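Print this page | E-mail this page

Coasters and What Sits on Them: The Gallery

The Haneck tea room had 26 tables and, by the time we took over the lease in July, 59 coasters, which tells you how people feel about returning things to where they found them. Cork ones, felt ones, a slate one that scratched everything it was meant to protect. We have been looking at them in use, one drink at a time, before the cupboard gets sorted and the ugly ones go quietly to Prasa for the jumble sale.

Wood has won so far. It doesn't stick to the glass, it doesn't shed, and it makes a modest drink look as though somebody planned it.

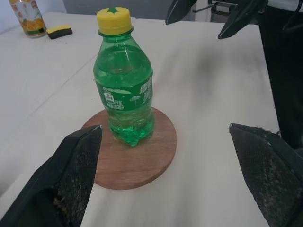
Green bottle, 330 ml, yellow cap, on the round reddish-brown coaster. Far more coaster than the bottle needs, so there is room for poor aim.

Maribel wrote in to object to the whole enterprise: a bottle with a screw cap does not need a coaster, she says, and her family put theirs straight on the table for years with only 2 rings to show for it, both blamed on soup. She would keep the felt ones and burn the rest.

We have noted her views and hidden the matches. The felt ones smell of old coffee, whatever anybody's family did, and they curl up at the sides like stale toast. Wood can be wiped, oiled once in a while and otherwise ignored, a level of care we can manage. Slate will be considered again when somebody else is paying for the tabletops.

More drinks to follow, as they are ordered.

Related items
Teapots That Pour Down Their Own Fronts
The Hyvönen Tray Collection
Flider Street Window Displays
79 Spoons, No Two Alike

Contact us | Copyright Haneck Tea Room | Back to top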